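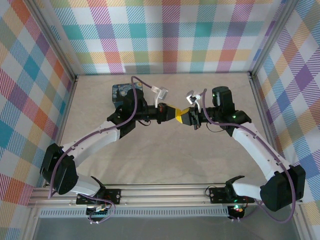

Figure 1. Two-arm station, fingertips meeting at the center.

Olivares Technical Institute
Robotics Practice, Unit 4: Two-Arm Coordination

Students work in pairs, one pair per station. Each session lasts 170 minutes, and the first 20 are reserved for checking cables, mounts and joint limits. Power remains off until the instructor has signed the station sheet.

The task for this unit is to bring both grippers to a small box from opposite sides and close on it together. The two arms are to be programmed separately and then run from one shared clock. Each pair shall submit 20 recorded runs, including those that failed, with a written account of any change made to speed or grip force.

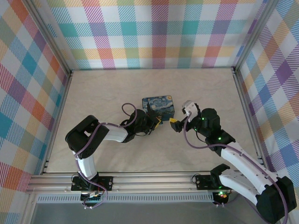
May a pair reuse code from the Unit 3 exercise?
Code from Unit 3 may be reused if its source is stated in the header of the file and both students can explain it at the oral review.

Reports are due Thursday, December 18, 2025, at the Rodeck Building office. Late reports are accepted only with written approval. The team project continues in April.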